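Informe de avance para Ita Gilmartin
Proyecto Nallik, banco de montaje de procesadores
3 de septiembre de 2025

Resumen
La partida de utillaje aprobada en marzo está gastada casi por completo, y esta vez en utillaje. De los 871 euros previstos quedan 85, que Lorcan Ó Dálaigh ya mira con cariño.

1. Placa de fijación
La placa gris está montada delante del panel de perfil ranurado. Va por su tercera versión. En la primera, los alojamientos salieron tan justos que el procesador entraba una vez y pedía asilo. En la segunda bailaba. Con la actual estamos razonablemente contentos, palabra que en este taller equivale a fuegos artificiales.
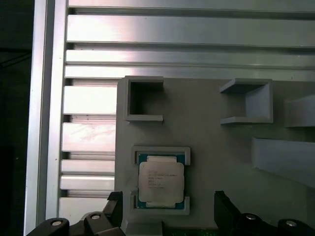 Procesador en su alojamiento; los soportes de la parte superior, vacíos.

Las paredes del alojamiento ciñen el chip de cerca y tienen huecos a los lados. Esos huecos nos costaron una discusión de media tarde con Genberg, que los consideraba un capricho. Siguen ahí. Los soportes vacíos esperan piezas de Haluter, cuyo plazo de entrega se mide ya en estaciones del año.

2. Ajuste y geometría
Revisamos el asiento del procesador con la pieza gris claro en distintas inclinaciones. El hueco cuadrado rebajado con paredes biseladas se queda como está; el soporte escalonado del extremo tendrá que adelgazar un poco, por petición expresa de Cullinane y resignación nuestra.

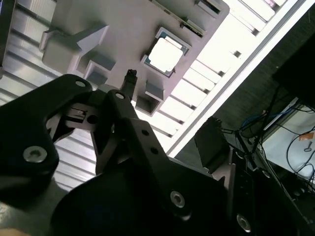 3. Pendiente hasta el próximo informe
Redibujar el soporte escalonado e imprimirlo de nuevo.
Completar la tanda de 90 inserciones, con registro a mano mientras no funcione la hoja compartida.
Reclamar a Haluter, por escrito y sin adjetivos.
Decidir si los 85 euros restantes van a filamento o a tornillería. Lorcan defiende el filamento. Agradeceríamos respuesta antes de que lo encargue.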